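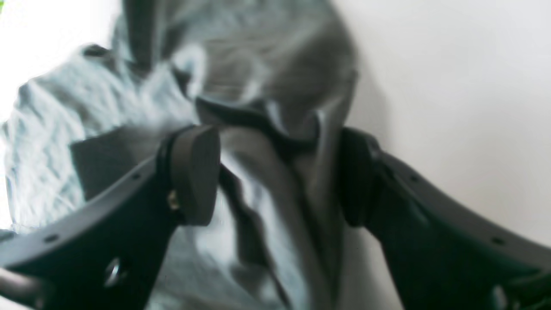
3 min read · 31 shares · 2 comments

I put off buying the Hular gripper for most of a year, so you can guess how much I'd talked myself into it by April! We do linens (sorting and folding, small shop), and the two-finger kit came to $669 with the wrist camera mount. Decent price, I thought. Then I added the spare pads. And the cable. And the adapter plate for our Enex arm, which was another $40 and should really be in the box.

What do I like? It pinches cloth nicely, even a big rumpled heap of it, and the pads come off with small screws, so swapping them is quick. Heavy towels are a different story and I'd look elsewhere for those.

Glykeria Papadakis does our books and wanted the cheaper Hernov one. Fair enough, but its pads are glued on! If you're planning a budget, price the pads first and the gripper second. I'd buy it again, with two sets of spares from day one.

Comments (2)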